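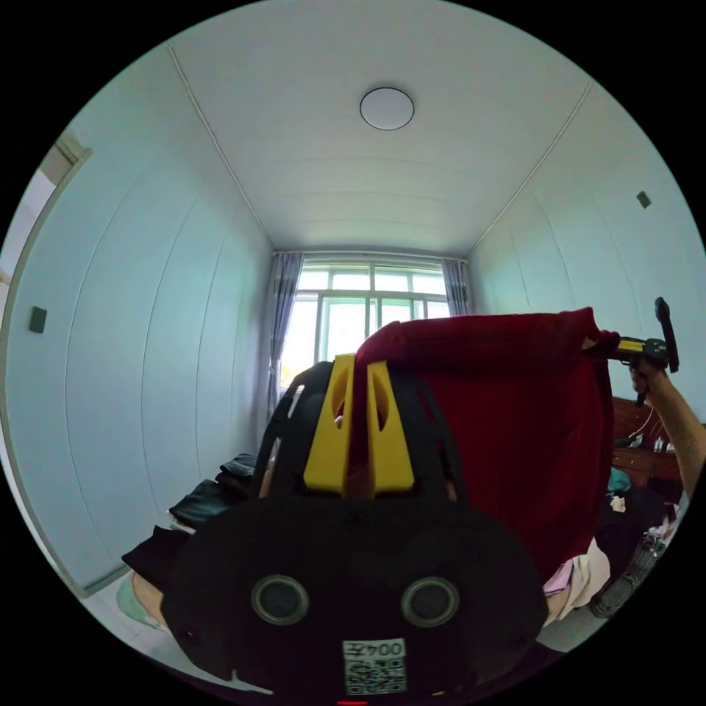
Which finger pads should you put on a hand-held gripper if most of what it picks up is clothing? Soft, wide ones with a slot through the middle, at least going by our trials, though the stiff ones still win on thin cotton.

4.2 Comparing the two finger sets

We had two sets to try. The Lomitz fingers are the softer pair, and the Haltitz fingers are stiffer and a little narrower at the tip. Both bolt onto the same Notonard body, so I could swap them without touching the cameras or the calibration. I ran 50 grasps per set on each of 6 garment types, and I did the swapping myself because the screws are easy to strip (I stripped one in May and lost an afternoon to it).

Knitwear was the type I worried about most. A thick knit compresses a lot before it holds, and the closing width at contact tells the controller very little. With the stiff set I kept squeezing too hard, and the width reading bottomed out long before I felt a secure hold. The soft set gave a slower, smoother curve, and I found it much easier to tell from the trace when the cloth was caught.
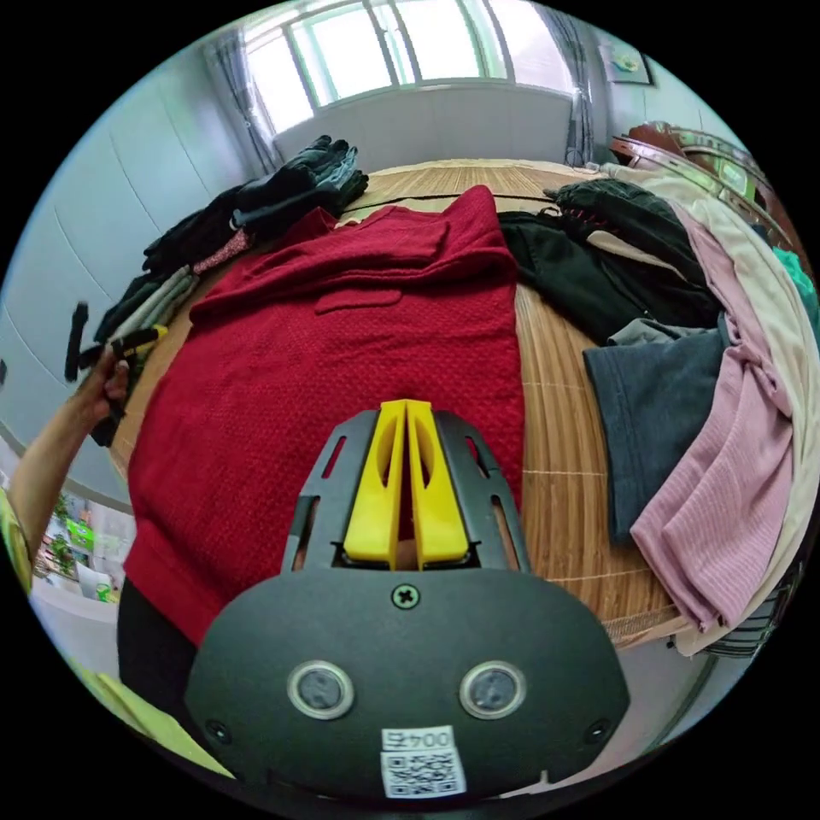 Figure 3. Gripper with yellow fingers over a red knitted sweater laid out on a woven mat.

We also looked at how the two sets behave when both hands share one garment. I like this test a lot! Any slip at one hand shows up as a jump in the distance between the tools, so you don't need a force sensor to spot it. We logged the distance along with the finger width and marked a slip wherever it jumped while the fingers stayed closed. The Vaněk tracker handled this fine in a bright room - it did drift when we worked with our backs to the window, and I threw those runs out before scoring.

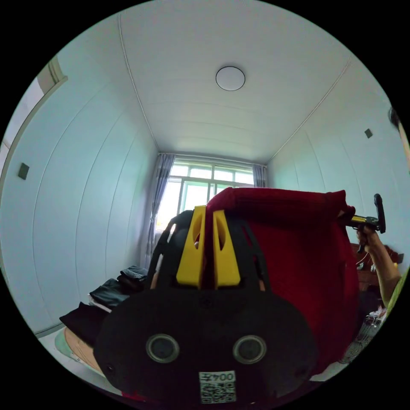 Scoring was plain. A grasp counted if the cloth stayed in the fingers through the lift and the spread, and a second reader went over every run I had marked as unclear. We disagreed mostly on sleeves, where a fold can slide inside the fingers without ever leaving them. I ended up giving those their own label, and they are left out of the totals in the next table. The full log has up to 4000 closing events, counting the practice ones, and I kept the practice ones in a separate file so anyone who wants to check my cutoffs can do so.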